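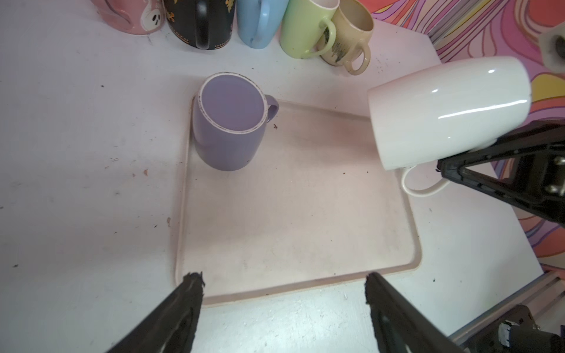 Traces brunes au fond des mugs : comment les enlever sans abîmer l'émail ?

Entraide Maison > Cuisine > Vaisselle et céramique
Posté par Eimear Lynch, en juin
64 lectures

Bonjour à tous !

Je bois énormément de thé noir (du très corsé, une habitude irlandaise dont je ne me débarrasserai jamais) et mes mugs en céramique finissent tous pareil : un voile brun au fond, un anneau sous le bord, et le lave-vaisselle n'y change rien. J'en ai deux auxquels je tiens beaucoup. Le premier est un Plidholm blanc tout ce qu'il y a de plus classique, émail brillant. Le second est un mug violet, mat à l'extérieur, que j'ai acheté à un petit atelier, Kolora, et là j'ai vraiment peur de faire une bêtise.

J'ai essayé le liquide vaisselle avec une éponge douce, puis une nuit de trempage à l'eau chaude. Ça pâlit un peu, mais au bout de trois thés tout est revenu. Une collègue me conseille l'eau de Javel, ce qui ne m'enchante pas du tout pour quelque chose dans quoi je bois.

Est-ce que le bicarbonate raye ? Et sur l'extérieur mat, on fait comment ? J'ai aussi de petites marques grises à l'intérieur du blanc, comme des traits de crayon, je ne sais pas si c'est le même problème.

Merci d'avance, je suis preneuse de toutes vos astuces !

2 réponses

Vikas Garg
Membre depuis longtemps, 80 réponses utiles

Bonjour Eimear, quel plaisir de lire une vraie buveuse de thé ici ! Bonne nouvelle, tout ça se rattrape très bien.

Le voile brun, ce sont des tanins qui se fixent avec le calcaire. Si ton eau est dure, ils accrochent deux fois plus vite, et c'est pour ça que le savon seul ne suffit pas. Pour le mug blanc, je procède comme ceci :

Verse une cuillère à soupe de percarbonate de soude au fond (le percarbonate, pas le bicarbonate, on les confond tout le temps !). Remplis d'eau très chaude, jusqu'au-dessus de l'anneau. Ça mousse, c'est normal, pose le mug dans l'évier. Laisse agir une demi-heure, vide, frotte avec une éponge non abrasive et rince deux fois. La première fois que j'ai fait ça, j'ai cru qu'on m'avait échangé ma tasse — je suis allé chercher toutes les autres dans la foulée.

Le bicarbonate marche aussi sur des traces légères : une pâte épaisse avec quelques gouttes d'eau, on frotte du bout du doigt. Sur un émail brillant, je n'ai jamais eu de rayure. Sur du mat, je m'abstiens, ça peut lustrer la surface par endroits et laisser des zones plus claires. Pour l'extérieur de ton Kolora, reste au savon doux avec une microfibre, et si l'intérieur est bien émaillé, le percarbonate y est possible à condition de ne pas le faire déborder. Tu peux écrire à l'atelier pour savoir s'ils ont une consigne particulière, les potiers adorent ce genre de question.

Tes traits gris, par contre, c'est autre chose. Ce sont très souvent des dépôts de métal laissés par la cuillère. L'acide citrique en vient à bout : une cuillère à café dans un fond d'eau tiède, dix minutes, puis l'éponge. Ne le mélange pas au percarbonate, fais les deux séparément et rince bien entre les deux. Et jamais d'acide avec de la Javel, si tu en as sous l'évier !

Pour ralentir le retour des traces, un simple rinçage juste après la dernière gorgée change tout. Une carafe filtrante aide aussi, mais je n'en achèterais pas une rien que pour ça.

Sandhu

moi je mets du gros sel et un demi citron et je frotte, ma grand mère faisait pareil et ça part super bien !! par contre pas sur le mat je pense. sinon les pastilles pour dentier, je vous jure que ça marche, une pastille, eau chaude, et hop. C'est quoi la contenance du Plidholm ? j'en cherche un grand

Eimear Lynch, auteure du sujet

Merci à vous deux ! Percarbonate testé ce matin sur le blanc, l'anneau est parti d'un coup, je suis ravie. Il reste les traits gris, j'achète de l'acide citrique ce soir. Sandhu, je n'ai jamais mesuré, mais il me faut deux sachets de thé pour le remplir correctement :)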